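Right, thread on bench rules for the suturing robot, as promised to the people who asked after my grumpy post last week. Long one. Tea first.

1/ Background for anyone new: I look after the practice bench at Kastport. Needle drivers, synthetic pads, a lot of thread. We train people and we log runs for the software lot. Neither works if everyone does it their own way.

2/ We had a rule sheet. It was 42 rules. I counted them because I was asked to cut it. Noura Majali's note in the margin of page one just said "who reads this". Fair.

3/ New sheet has 5. Went live October 19, 2021. Everything else got moved to an appendix, or binned. Mostly binned.

4/ Rule one. Park before hands. If your fingers are going anywhere near the pad, the arms are parked and the pedal is off. Not paused. Parked. Paused means someone's sleeve on a pedal can un-pause it.

5/ Same for "just moving the thread out the way". That's hands. Park it.

6/ Rule two. A needle is either in the jaws, in the pad or in the sharps pot. Three places. Not on the drape, not stuck in the foam, not "over there by Tâm".

7/ (Tâm Từ has asked me to say the needle by Tâm was not Tâm's needle. Noted.)

8/ Rule three, the one we argue over. Where you hold the needle. We teach well back from the point, nearer the thread end but not right on the swage, the join where the thread goes in. Grip on the join and you'll bend it or weaken it. Grip too near the point and you've no bite left to drive with.

9/ And look at the angle before you go in. Every time. People get a decent hold, get pleased with themselves and go straight in with the needle tipped. Then they try to fix it inside the pad by twisting. Please dont.
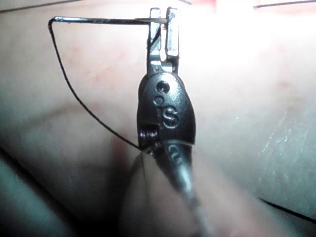

10/ If the hold is wrong, come out and re-grip. Re-grips are free. We used to mark them down, and guess what, people stopped re-gripping and started forcing it. Took that off the score sheet in February, should have gone years ago.

11/ Rule four. Thread tidy before the next throw. Know where your tail is. Loops round the wrist of the instrument are the big one, because from the main view you can miss them completely, then you pull and the whole lot comes with you.

12/ No you can't feel it. Not on our setup anyway. You watch the thread and you watch the pad, and if the pad starts to pucker you stop pulling. New people find this the hardest bit by miles, esp. if they've sewn by hand for years.

13/ Rule five. Log the run even if it was rubbish. ESPECIALLY if it was rubbish. We had 1,793 runs in the Ulleva folder when I went through it and 834 of them had nothing in the notes box. Not "fine". Nothing.

14/ So you've got a dropped needle on the recording and no idea if it was a bad grip, worn jaws or someone sneezing. Useless for training people. Worse than useless for training software, it'll happily learn the sneeze.

15/ Minimum note is: who, which instrument, which pad, did you finish, what went wrong. One line. You can do it while the next person sits down.

16/ On swapping instruments. Someone asked if we go by number of uses or by how it looks. Both. There's a use limit, stick to it, and pull it early if the jaws don't meet cleanly or the wrist feels slow. Tag it and put it in the red tray. Don't put it back in the rack "for the morning".

17/ Prevard sheet says check jaws at the start of the day. We do start of each session. Bit more faff, catches more.

18/ Pads. Turn them, mark them, chuck them. A pad full of old holes is easier to get through in some spots than others and your run isn't comparable with anyone's. Date on the back in pen. Trim old thread out as well, don't leave ends lying about for the next person to mistake for theirs.

19/ What we dropped: the glove colour rule (why), the rule on chair height, the one about not talking. Talking is good. Say "parked" out loud. Say "needle out" out loud. Feels daft for about a day.

20/ Still not sorted: who signs off when the software is driving and a person is only supervising. Haugland want one named person per run. I'd want one named person with a stop button and nothing else in their hands. Noura's drafting it, I'm arguing with the draft.

21/ Think that's it. If your bench does rule three differently tell me how, I'm collecting them. Will post the one-page version when I've fixed teh margins.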